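PARKBERG OPENS SHARED LAUNDRY ROOM FOR DROLTHOLM RESIDENTS

DROLTHOLM, January 25, 2019 – The Parkberg Housing Association today announced the opening of a shared laundry room at its Droltholm residence. The room is open to every household in the building and replaces the arrangement under which tenants carried their washing to the Raudsepp Street site.

The room is equipped for everyday household washing. Residents bring their own detergent and may borrow a basket from the shelf in the entrance hall. Use of the washing machines is included in the monthly service charge, and no coins or tokens are needed.

"Our tenants told us plainly that the walk to Raudsepp Street was too long, especially in winter and especially with small children," said Baiba Pētersons, director of resident services at Parkberg. "We are pleased to offer them a clean, simple room under their own roof."

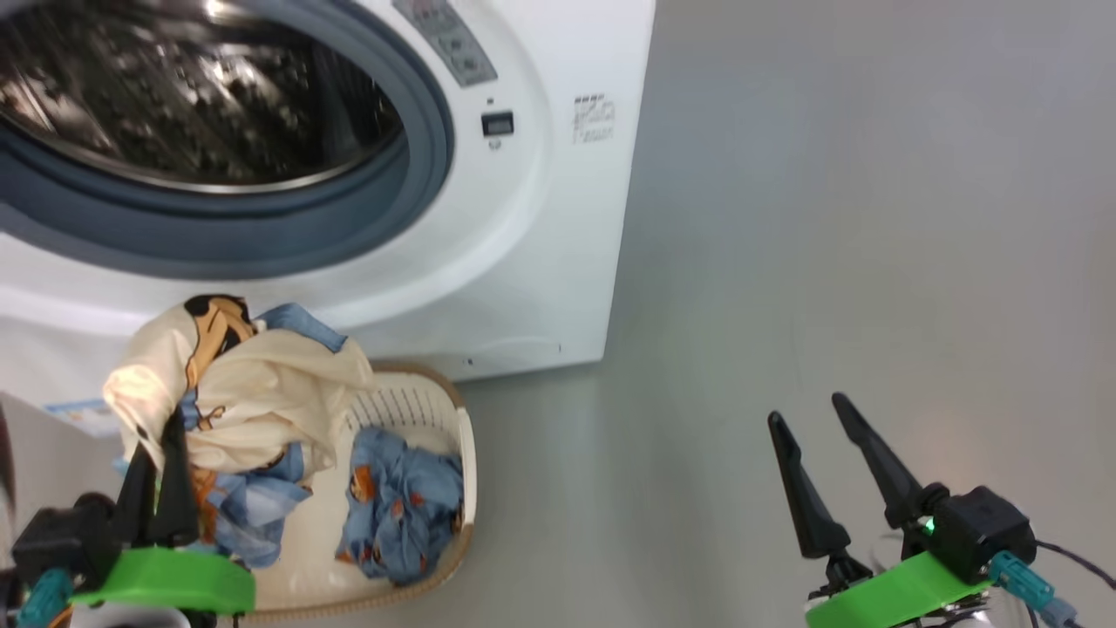

HOUSING AND COMMUNITY

The Droltholm residence is home to 300 people. In a survey carried out last May, laundry was the subject raised most often by tenants, ahead of bicycle parking and the lighting on the back stairs. Parkberg approved the work soon after the results were presented to the tenants' meeting.

The washing machines are front-loading models with the controls and a small display on the front. The floor is smooth, pale gray and free of pattern, so that a dropped sock or a spill of detergent can be found and dealt with quickly. Bed linen, clothing and children's things may all be washed in the room. Rugs, pet bedding and shoes are not accepted and should still be taken to Raudsepp Street, where the larger machines remain in service.

Households may reserve up to 2 sessions a week. Reservations are made on the sheet outside the room or by telephone through the Parkberg office. A session that has not been started within a quarter of an hour may be taken by another resident.

Parkberg asks all users to check pockets before loading, to wipe the rubber seal after the last wash and to leave the door open so that the drum can air. Baskets should be set down in front of the machine during loading and unloading, and the passage to the exit kept clear.

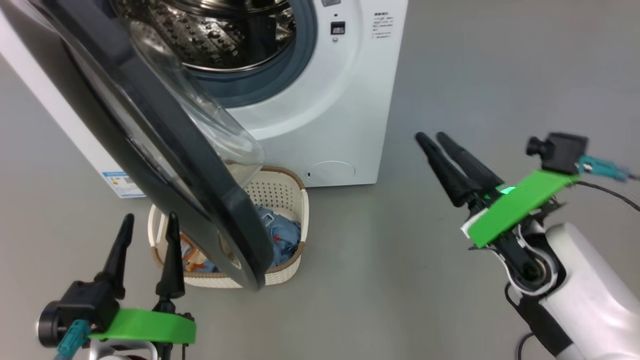 A front-loading washing machine with its door open and a laundry basket on the floor at Droltholm.

The fitting of the room was carried out by Vavus, which also holds the maintenance contract. Faults should be reported to the Parkberg office and not to the contractor.

"A laundry room is used hard, and it has to be easy to look after," said Mohandas Kaimal, project manager at Vavus. "We kept the layout plain and left enough floor for people to work with a full basket – that was the main request we received from the tenants."

Printed instructions in large type are available from the office. Residents who need help carrying laundry may ask for assistance when making a reservation.

About Parkberg

Parkberg is a housing association that lets and maintains homes for families, students and older people. Its sites include the Droltholm residence and the housing on Raudsepp Street.

Media contact: Parkberg Housing Association, Office of Resident Services, Droltholm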